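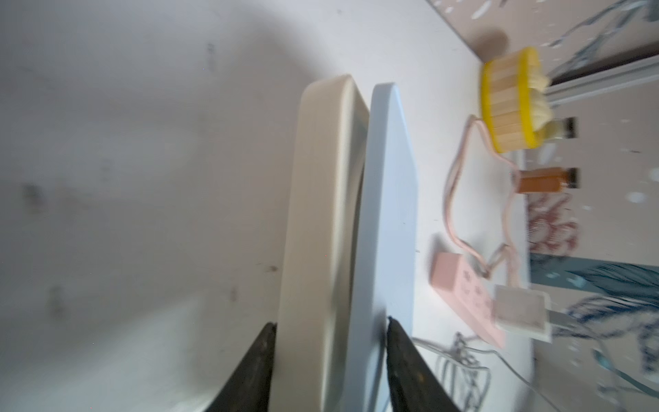 4. Preparing the stove for the first evening on the trail

Please read this section at home, before you pack. It is written for the Plorow stove with the small burner head. If you have the older Skeveder burner, steps 4.1 to 4.4 are the same, but the valve turns in the other direction and you must look at section 9 for the table of positions.

What you need:
Plorow stove with folded legs
One gas cartridge with screw valve
Wind screen, in its cloth bag
Cooking pot with lid
Matches or a lighter, and a second lighter in another pocket
Water, at least one full bottle

4.1 Choose the place. The ground must be flat, firm and free of dry grass, needles and leaves. A flat stone is good, bare earth is also good. On many long trails there are local fire rules which change during the summer, and in some areas a gas stove is allowed when an open fire is forbidden. Ask at the last village or the last ranger hut. Do not trust a sign that is one year old.

4.2 Unfold the three legs one after another until you hear a click from each. Put the stove on the ground and press lightly on the top with your flat hand. If it moves from side to side, turn the whole stove a little and try again. Do not put a small stone under one leg. The stone can slip when the pot is full.

4.3 Check the rubber seal inside the connection. It is a thin black ring. It should be complete, soft and clean. A spare seal is in the lid of the transport box.

CAUTION: Never connect a cartridge if the seal is missing, cracked or hard. Gas can escape without any flame to show you the place.

4.4 Close the valve fully. Hold the cartridge upright and screw it on by hand until you feel resistance, then stop. Do not use a tool. If you hear a hissing sound which does not end after the last turn, unscrew the cartridge, carry it away from people and tents, and look at the seal again.

4.5 Place the wind screen on the side where the wind comes from. Leave the other side open. The screen must not touch the cartridge, and it must never go all around the stove. A closed screen keeps the heat near the gas and the cartridge becomes too hot.

Note: Between the screen and the burner there should be a space as wide as your hand.

4.6 Hold the burning match or lighter next to the burner head and only then open the valve a quarter of a turn. The flame is yellow and restless in the first moments. Wait until it is blue and quiet before you put the pot on. In cold weather this takes longer.

4.7 Put the pot in the middle. The supports can carry a pot of up to 20 cm in diameter. For a wider pot please use the support plate, which is sold separately. Fill the pot not higher than two thirds.

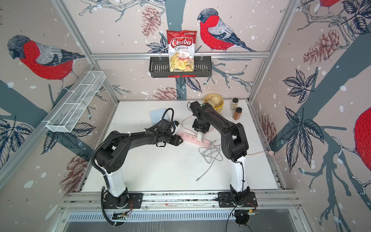 When the water boils, turn the flame down before you take the lid off. Many walkers do this in the wrong order, because they are hungry, and then the steam comes directly to the wrist. Take the pot with the handle and not with a sleeve.

4.8 After cooking, close the valve and wait until the flame is completely out. Let the stove cool before you unscrew the cartridge. Fold the legs only when you can touch the burner head without pain. Put the cap back on the cartridge.

WARNING: Do not cook inside the tent or in a closed porch. A stove uses the oxygen and makes carbon monoxide, which has no smell. If you have a headache or feel sleepy near the stove, go out into fresh air immediately and wake up the others.

4.9 Cooking at higher places

Above 3000 metres the water boils earlier, but your food needs more time. Rice and dried beans are not a good choice there. Take noodles, couscous or potato powder. The flame can also be weaker in the morning when the cartridge was outside all night. Keep the cartridge in the tent bag during the night, with its cap on and the stove removed. You may warm it between your hands before breakfast. Never warm it over another flame, and never put it into hot water.

4.10 How much gas to carry

The stove burns gas differently in wind, in rain and with a lid which does not close well, so a fixed number for everybody is not possible. We recommend a trial at home or in the garden. Weigh the full cartridge on a kitchen scale, boil your normal amount of water with the lid on, let everything cool, and weigh the cartridge again. The difference is your use for one boiling. Multiply it by the number of hot drinks and meals until the next shop, then add a reserve of one day.

From my own notes on the Driltidton route, which is 273 kilometres long: I boiled 600 ml in the morning and the same again in the evening, and I bought one new cartridge on the way. My walking partner drinks much more tea than I do and he needed to buy a second one. There is a shop near the middle of the route, but it is closed in December and I would not plan with it in bad weather.

4.11 Problems and what to do

The flame goes out again and again.
Check the wind screen first. Then shake the cartridge gently, with the valve closed, to feel if there is still liquid inside.

The flame stays yellow.
The burner head is dirty, often from soup. Let it cool, remove it and clean it with a dry brush. Do not push a needle into the nozzle, it makes the hole bigger.

The valve is difficult to turn.
Sand may be in the thread. Brush it out. Do not use oil or grease of any kind.

One leg does not click.
Look in the hinge for mud. If the hinge is bent, do not use the stove any more.

The pot slides on the supports.
Pots with a very smooth bottom do this, and the light Fujimoto pot is one of them. Turn the pot so that its handle is above one of the three supports, and keep one hand on the handle while you stir.

4.12 Before you leave the camp

Look at the ground where the stove was standing and touch it with your hand. If the earth is warm, pour a little water on it. Empty cartridges go with you until the next place which accepts them. They do not belong in a fire, and also not in the bin of a mountain hut unless the warden agrees.

Continue with section 5, Water filter.

Text: Arne Wunderlich
Last changed: 05/03/2025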